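Docs > Sidberg Handbook > Recording > Short tasks with the hand-held gripper

Recording a pick-and-place example

Before you start, put the board flat on the table and place the basket at the back half. Leave the front half free for the object. Open a new session and write the task name in the same form every time, for example "round_to_basket".

Hold both handles and keep still for 2 seconds. Then bring the jaws to the two sides of the object, close slowly, and move. One example should take 8 seconds or less.
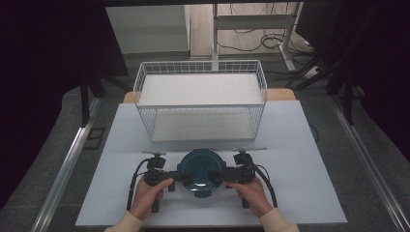 Nga Lưu wrote to us that she also keeps the examples where the grip slips, but gives them another label, so that the model does not learn them as good ones. We now do the same in the Dumetti set.

After every 5 examples, turn the object a little and change its starting place. If you forget this, the model learns only one position. Our first set had 1115 examples and we had to repeat many of them for this reason.

Related pages
Naming your sessions
Checking the cables before recording
Labels for failed grips
Export to Odulcombe format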